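3.2 Table Covering and Grid Layout

The surface of a work table affects how easily small items can be placed, found again and put away. In the first part of the study the tables at Stomness were left bare, and staff marked positions with pencil or with loose paper labels. Pencil marks wore off within days and the labels moved. We therefore changed to a disposable covering with the layout marked directly on it.

Two materials were used. The covering is brown kraft paper, pulled tight and fastened under the table edge. The lines are blue painter's tape, chosen over masking tape after a short trial at the Gritska workshop, where masking tape tore the paper when it was lifted. Painter's tape could be taken up and laid again on the same sheet, although a strip that had been moved more than once tended to curl at the ends.

The long lines were laid first and the cross lines over them. No ruler was used after the first strip of each direction; the person laying the tape judged the spacing by eye from the previous line. Fixed hardware stayed in place, and the paper was fitted to it. Figure 7 shows a covered table.
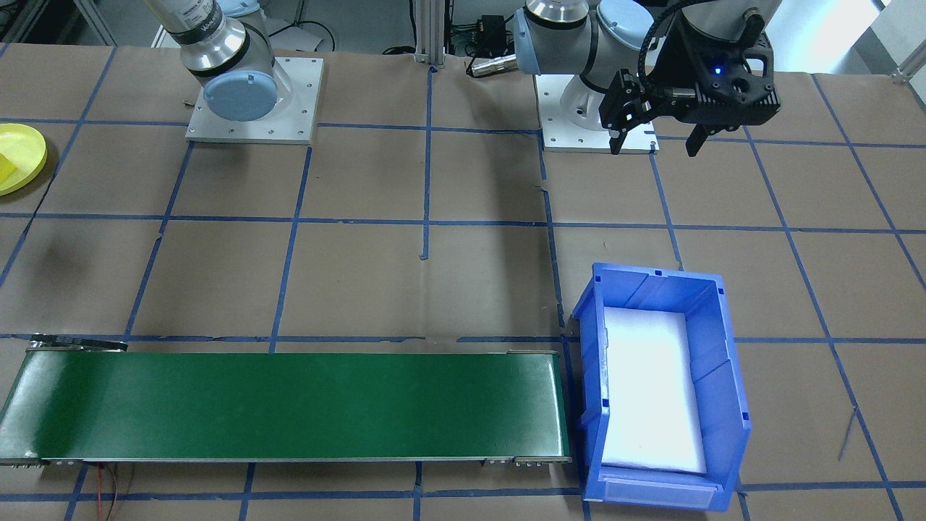

Figure 7. Work table covered in kraft paper, with a grid of blue painter's tape. Some lines are slightly wavy or overlap at the joints.

Small errors of this kind were accepted. A cell did not have to be an exact square to be useful, only large enough to hold one item with clear paper on all sides. Overlaps at the joints mattered more, as flat items such as cards and lids could catch on the doubled tape when they were slid from one cell to the next. In later layouts the cross strips were trimmed where they met the outer lines.

Over the study period we recorded 383 placements on covered tables. In 115 of these the item touched or crossed a tape line. Most of the crossings involved long items, including spoons, brushes and rolled cloths, which were often laid at an angle to the grid. Turning the item parallel to the nearest line was usually enough to bring it back inside the cell.

A sheet was replaced when the paper tore or when stains made the lines hard to follow. The longest any sheet remained in use was 8 weeks. Replacement was done in June for all tables at once, so that the comparison with the plastic mats from Skindby, reported in the next section, began with fresh paper.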